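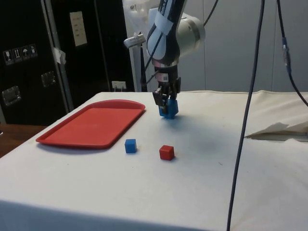
Red tray and cubes on the cloth, Tulik set.

Tulik Tray and Cubes
Data card, version 2
October 2020

Summary

Tulik is a set of still pictures of a small group of objects on a cloth-covered table: one red plastic tray, two blue cubes and one red cube. It comes with labels for each object and for where it is relative to the tray. The set was put together at Plemdale by Tatiana Slanina and Wondimu Worku. It replaces the March release, which had no labels for the cloth.

Contents

images/ holds 864 pictures
labels/ holds one text file per picture, 1,529 relation labels in all
layouts.txt lists the 42 starting layouts
CHANGES.txt lists differences from the March release

Objects

tray: rectangular serving tray with rounded corners and a raised rim. The inside is flat.
blue_large: the biggest of the cubes.
blue_small: the smaller blue cube.
red_small: close to blue_small in size.
cloth: the table cover.
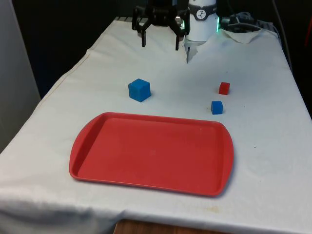

Labels use the names above. The tray and the red cube are both called red in the label files, with no separate code for shade. If you sort by color alone, you will get both. Sort by name instead.

Relations

on_tray: the cube is resting on the tray. It may be anywhere inside the rim.
on_cloth: the cube is resting on the table cover.
above: the cube is clear of both surfaces.
near: used for two small cubes standing close together. This was judged by eye.
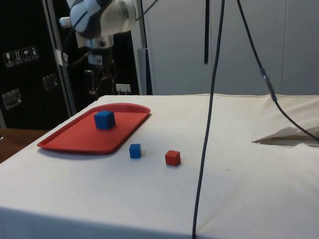 Each cube gets one of the first three labels at most. A cube whose resting place could not be agreed on has no relation label, and the line in its file is left blank. Wondimu did the first pass and Tatiana checked it. Where they disagreed, the second reading was kept.

Known problems

The cloth wrinkles and was not ironed or pulled flat between layouts. Folds are labeled as cloth, including raised ones. Shadows have no label of their own.

Some 2 percent of the files from the Prollside copy have Windows line endings. The copy on the Štefanec server is clean.

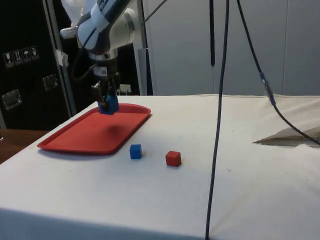

Left and right in layouts.txt are given from the front edge of the table. The tray angle is written as straight or slanted, with no degrees.

Use

Free for teaching and research. Please name the set and the version. Send label corrections to Tatiana Slanina with the file name and the line number.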